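手持夹爪上手小技巧（家务整理组整理）

入组头一个月,大家问得最多的是手酸。我们把几条做法写在下面,都是自己试过以后留下的。

一、台面先铺一块布。单色的最好,小东西放上去容易看清。布铺好以后用手掌从中间往外抹,大的折痕抹平就可以。

二、夹之前,把两块指垫完全张开,对准物品的中线,再慢慢合上。合得太快,轻的东西会被推走。

三、握把不要握死。手腕累了就停,每做15分钟休息一次。 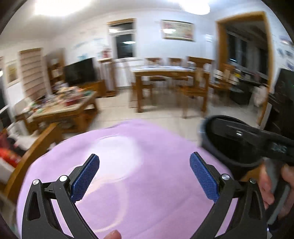

Firouzeh Kermani 读了初稿以后提出，休息时间应该算在工时里面，不然新来的人不敢停，而且以前用手收拾桌子，一边做一边可以聊天，现在要盯着夹爪，话少了很多。这个意见我们接受，从八月起休息照算工时。聊天的事还没有好办法。

四、软包装的东西，例如湿巾，从两侧夹，用力要均匀。包装鼓起来的地方不要用力压。

五、指垫上的细纹容易积灰，每天收工时用微湿的布擦一遍，晾干再收进盒子。

六、两个人同桌做事，先说好谁先伸过去。夹爪碰夹爪，关节处的销钉容易松。
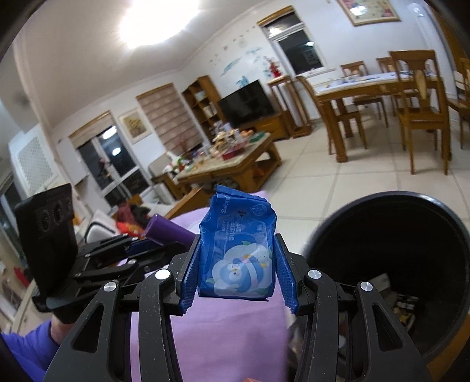
Vistwood 服务部 · 家务整理组

七、丢垃圾的桶放在惯用手那一边，桶口朝自己，手臂少转一些。

八、做完一轮，在本子上写一句哪里不顺手。Gestine 那套自动整理程序改动作的时候，会先看这些本子。有的同事担心，程序学会以后自己就没有事做。组里现在的安排是，简单的收放慢慢交给机器，人转去做检查和教新人，第一批有2位同事已经转过去了。愿意转的，和组长讲一声，培训大概要39个小时，可以分开上。

指垫备件在 Moschos 仓库领，登记时写清楚左还是右。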